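Microfiber cloths: wash them right and they'll outlive your mop

Okay, so I got a few emails after the window cleaning post asking why my cloths don't leave streaks, and the answer is boring – it's all in the laundry. I ruined a whole drawer of good microfiber before I figured this out!

First thing, no fabric softener. Ever. It coats the fibers and then the cloth just pushes water around the glass. Same goes for dryer sheets, and for drying them with a load that had a sheet in it (ask me how I know). If you've already done it, soak them in hot water with half a cup of white vinegar for 30 minutes, then run them through with a little plain detergent. Most of mine came back. Two went to the garage.

Wash them on their own, or with other synthetics. Put one in with a cotton bath towel and you'll be picking lint off it for a week. 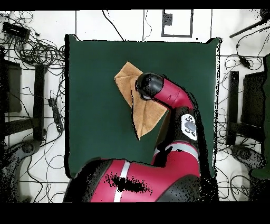

Warm water is plenty for dusting cloths. For the greasy kitchen ones I go a bit hotter, but I stay away from boiling and I never iron them. Low heat in the dryer, or over the back of a chair if it's sunny out.

My neighbor Malsha Wickramasinghe keeps hers sorted by color – one for the bathroom, one for the kitchen, one for glass – and I've finally copied her. I use tan for furniture, so the blue ones can stay with the mirrors.

Folding: in half, then in half again. That gives you eight clean sides to work through before you need a fresh one. Shake it outside between rooms if you're dusting.

Next month I'm doing shower doors, so send me your hard water questions!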